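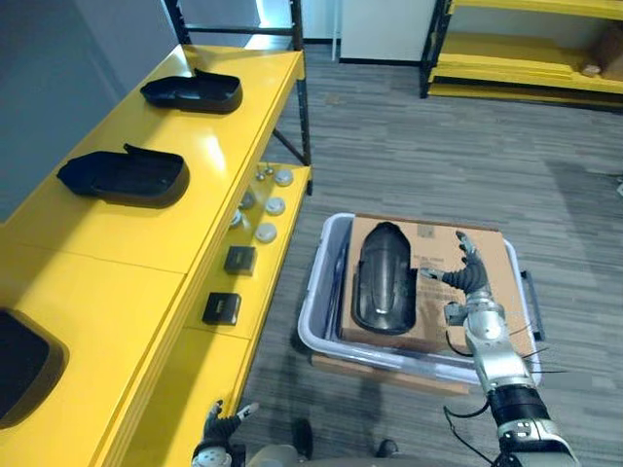 25 May 2024, notes after the carers' session

Second run of the sensory awareness workshop. 33 signed up, 20 came, and the sandwiches had been ordered for 82. Siebe says the form at Jelby defaults to last year's number. Siebe filled in the form.

Judit's part on meltdowns versus tantrums went well and ran long. Parents wanted real cases, so she dropped most of her slides, including the eleven I spent February on. Fine.

The quiet room was next to the hand dryers. Moved it at the break. Two people used it after that, one of them Arnout.

Feedback sheet: question four still asks how "calm" the training made you feel. Radoslava wants it gone. I want it gone. It has survived three edits.

To do:
Ask Uriel for a shorter handout on school transitions, two pages at most
Teachers asked for a separate evening, check with Judit
Print larger, matte paper, the glossy stuff glares
Pay Jansen for the room, 1,442, invoice is in my coat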